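Fasent project: what changed on the packing floor
Speaker notes, 17/01/2020
Talk length 25 minutes, questions after

Slide 1. Thank the hosts. Say where I come from: Smits, in Vodby, 112 people, we make and rent out models and display stands for schools and museums. I run the returns and packing floor. I am not an engineer, and the technical questions should go to Broklow, who did the integration.

Slide 2. Simulated handling work, picking up and placing. Leave these up for a minute before talking.
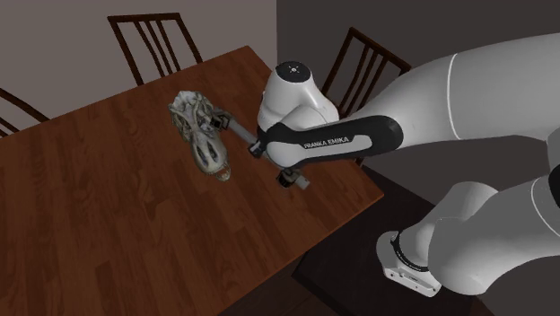
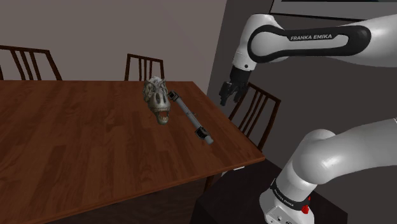
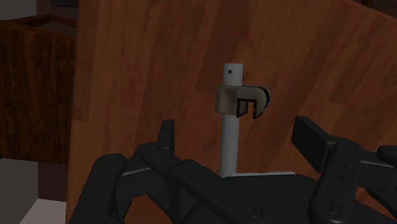 Slide 3. What the job was before. We handle about 800 returned items a week in the busy season. Each one used to be lifted out by hand, turned over, checked for damage, and put on a shelf or a stand. It is light work, but it is the same motion all day. Sore wrists were the most common complaint on our floor, and people asked to rotate out more than from any other station.

Slide 4. Why we started in simulation. Broklow wanted to try the movements on a computer before we bought anything. I thought this would be an office exercise and I was wrong about that. The packers watched the runs on a screen in the break room and had a lot to say. They know which parts of a model break and where you can safely hold it. We changed the grip on several items after those sessions. We paid people their normal rate for this time. Please do the same if you try it.

Slide 5. What the robot does now. It does the lifting and placing for items that come back often and have a known shape. Anything new, anything soft, and anything already broken still goes to a person. In December the split was close to even, which is lower than the plan said.

(Pause here. Somebody usually asks why it was lower. The answer is that our returns are more mixed than we told Broklow at the start. We had given them the catalog, and the catalog leaves out the older stock.)

Slide 6. What changed for the staff.
- No layoffs. Nine people worked the station before and the same nine are in the department today.
- Two of them now load and watch the cell. They got a pay step for it, but only after they asked. It should have been in the plan.
- The others do more inspection and repair. Most like it better. One went back to the warehouse by choice.
- Breaks are harder to place. People used to stop when a cart was empty. Now the cart is never quite empty, so we had to set fixed times.

Slide 7. What I would do differently. Start training earlier. We gave one afternoon and it took several weeks before people were willing to stop the cell on their own. Write down who is allowed to restart it. Tell the night shift the same things you tell the day shift, on the same day.

Slide 8. Costs. Keep this short. The first quote did not include guarding or the floor work. If anyone wants the breakdown, take their email.

Slide 9. Next steps. We want to add 500 more items to the list the cell can handle. The packers choose the order, starting with the ones they least like lifting. Contact details are on the slide. Open for questions.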